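Drucken | Per E-Mail senden

Mittwoch, 12. Januar 2022

So, Thread zum neuen Werkraum in Tukthorpe, weil ich in den letzten Tagen so oft gefragt wurde, wie es da drin inzwischen ist. Kurz: hell. Sehr hell. Lang: siehe unten, holt euch einen Kaffee.

Für alle, die erst später dazugekommen sind: Wir waren vorher in dem Keller an der Zamirport-Seite, niedrige Decke, beige Wände, ein Fenster auf Kniehöhe. Ich hab da drin zwei Winter lang gefroren und im Sommer geschwitzt und nie gewusst, ob's draußen schon dunkel ist.

Jetzt also weiße Wände, weiße Decke, weiße Tische. Ich wollte eigentlich ein Grün an die Stirnwand, so ein mattes, leicht graues. Bin überstimmt worden. Die Farbkarte liegt noch in meiner Schublade und ich gebe die Hoffnung nicht auf!

Gestrichen haben wir selbst. Zwei Anstriche, an der Fensterseite hätte es einen dritten gebraucht, den hat dann keiner mehr machen wollen. Wenn man's weiß, sieht man's. Besuch sieht's nie.

Thema Licht. Das war der größte Streit überhaupt. Die eine Hälfte wollte warmes Licht und einzelne Lampen an jedem Platz, die andere wollte die langen Leuchtstoffröhren behalten, die sowieso schon an der Decke hingen. Es sind die Röhren geblieben. Kostenpunkt null, Diskussion beendet.

Ich war ja Team Einzellampe. Muss aber zugeben: Wenn man kleine Schrauben sortiert oder Stecker zusammenbaut, ist das flächige Licht schon was Feines. Kaum Schatten unter den Händen. Abends gegen acht sieht man darunter allerdings aus wie drei Tage Grippe.

Eine Lampe hab ich mir dann trotzdem gegönnt, Brito, die kleine mit Klemme, 105 Euro. Ja, ich weiß. Ja, für eine Klemmlampe. Sie hält bombenfest und der Arm sackt nicht ab, was meine alte nach einem halben Jahr gemacht hat. Fragt mich im April noch mal.

Tische! Da kamen die meisten Fragen. Wir haben die von Clakis genommen, weiße Platte, 67 cm tief. Ich hätte lieber tiefere gehabt, aber dann kommt man zwischen den Reihen nicht mehr durch, ohne sich die Hüfte anzustoßen. Haben wir mit Kreppband auf dem Boden ausprobiert, kann ich sehr empfehlen.

Also wirklich: Kreppband. Tischumrisse auf den Boden kleben, dann einen Nachmittag lang so tun, als stünden sie da. Stuhl zurückschieben, mit Kiste unterm Arm vorbeilaufen, Tür aufmachen. Unser erster Plan ist nach ungefähr 7 Minuten gestorben.

Weiße Platten sind übrigens Fluch und Segen. Man findet jede runtergefallene Unterlegscheibe sofort wieder. Man findet aber auch jeden Kaffeerand, jeden Bleistiftstrich und alles, was der Kollege vom Vortag so an den Ärmeln hatte. Radierschwamm hilft, feuchter Lappen reicht meistens auch.

Höhe: Wer viel im Stehen macht, so wie wir, sollte vorher echt mal eine Stunde am Tisch stehen. Nicht nur kurz ranstellen und nicken. Ich beuge mich an unseren doch ein Stück vor, und nach einem langen Tag merk ich das zwischen den Schulterblättern. Klötze unter die Füße sind bestellt, mal sehen.

Klimaanlage hängt hoch oben an der Wand, war auch schon drin. Im Januar reden wir darüber wenig, im Sommer werd ich ihr wahrscheinlich einen Kosenamen geben. Was ich schon weiß: Direkt drunter will man nicht sitzen, die pustet einem dünnes Papier vom Tisch. Also da keine Listen, keine Etiketten, keine Quittungen hinlegen.

An der Wand oben läuft noch so ein langes weißes Rohr entlang. Das wollten wir erst verkleiden. Dann hat jemand ausgerechnet, was die Verkleidung kostet, und auf einmal fanden es alle ganz schön so. Ist halt ein Werkraum und kein Wohnzimmer.

Und dann die dunkle, glänzende Fläche. Ach ja. In einem weißen Raum mit so viel Licht spiegelt die natürlich wie verrückt. Ich steh davor, heb den Arm und winke mir praktisch selber zu, nur halt als Schatten. Matt hätte ich besser gefunden, matt hätte uns auch die Fingerabdrücke erspart.

Tipp am Rande: Mikrofasertuch, trocken, in Bahnen von oben nach unten. Mit Glasreiniger hatte ich auf glänzendem Schwarz bisher immer Schlieren. Wenn jemand was Besseres kennt, her damit, ich teste alles.

Ein Blick hinein: 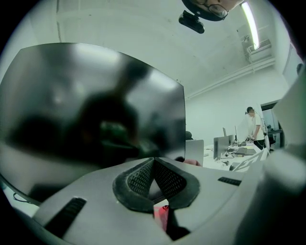 Matt wäre nach zwei Wochen genauso fleckig gewesen, schreibt Moosrand drunter, man sehe es bloß erst, wenn die Sonne schräg reinkommt. Und bei Röhren lohne es sich, alles Glänzende ein paar Grad zu kippen, dann lande die Spiegelung an der Decke und störe keinen mehr.

Das mit dem Kippen ist schlau! Hab ich gleich auf den Zettel geschrieben. Ein paar Grad müssten drin sein, ohne dass wir alles umräumen. Beim Fleckenthema bleib ich stur, ich hatte zu Hause eine matte Tür und die war dankbarer als alles Glänzende, was ich je geputzt hab.

Weil noch wer nach Kabeln gefragt hat: schwieriges Kapitel. Unter schwarzen Sachen verschwinden dunkle Kabel ganz gut, auf Weiß sieht man jedes einzelne. Ich hab jetzt weiße Klettbänder gekauft und binde abends zusammen, was lose rumliegt. Meistens. Also an guten Tagen.

Aufräumregel bisher: Wer als Letzte geht, macht die Tische frei, Licht aus, Fenster zu. Klappt mittelprächtig. Auf den Tischen bleibt immer irgendwas stehen, was morgen „gleich wieder gebraucht“ wird, und das steht dann eine Woche da. Ich nehm mich da nicht aus – mein Kistchen mit den Kleinteilen wohnt praktisch auf der Ecke.

Was noch fehlt: Haken für Jacken (die hängen grad über den Stuhllehnen), ein gescheiter Mülleimer mit Deckel und irgendwas gegen den Hall. Bei so viel glatter Wand klingt jeder umgefallene Schraubendreher wie ein Gong. Zwei Filzbahnen hätte ich noch vom alten Keller, leider beige.

Beige Filzbahnen auf weißer Wand, ja oder nein? Ernst gemeinte Frage, ich häng sie sonst am Wochenende einfach auf und warte, wer zuerst meckert.

Nachtrag, weil's dreimal kam: Nein, die Tische haben keine Rollen. Gibt's von Clakis auch mit, wir wollten aber welche, die stehen bleiben, wenn man sich mal richtig draufstützt. Für eine Ecke zum Umbauen würd ich Rollen nehmen, für feste Plätze nicht.

Und noch einer: Boden ist der alte, den zeig ich euch, wenn er gewischt ist. Gute Nacht aus Tukthorpe!

Drucken | Per E-Mail senden

Kontakt | © 2022 Alle Rechte vorbehalten | Nach oben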